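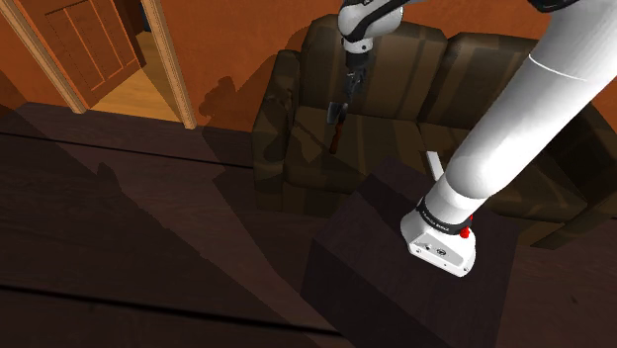 White robot arm on a dark pedestal, orange wall behind.

Handout 4: What your client owes, and to whom
Notes by Menaka Karunaratne for the legal assistants' evening course, Hidel campus

Welcome back, everyone, and thank you for such a lively hour on retainers last time! Tonight we sort debts. Take our practice client, Dexter Sison, who ran a little repair shop called Nomamo and closed it in June owing money to 67 different people and companies. Before the lawyer can say a word about which chapter to file under, somebody has to make the list - and that somebody will very often be you.

Start with secured debts, where the lender can take a particular thing back if the payments stop. Dexter's van loan from Pathirana is one of these. Then come the priority debts, such as recent taxes and wages, and after them everything else.

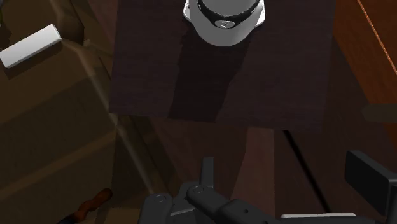
Property goes on its own schedule, and people forget more of it than you would believe. Ask about each room in turn, and write down the dull things as well as the nice ones. A plain dark wooden table with hardly anything on it still gets a line and a fair value, so if Dexter tells you his is worth $185, put that down and ask how he got there. Exemptions come later, please don't let them creep into this step.

For next time, read pages 70 to 166 of the Vistport workbook (it looks like a lot, but much of it is blank forms) and fill in the creditor list for Dexter. Bring two copies, one to mark up and one to keep clean.

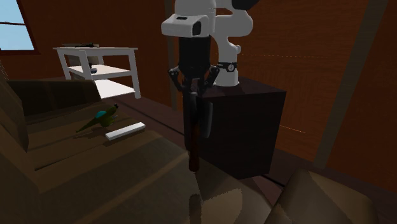 Robot arm over a large brown sofa.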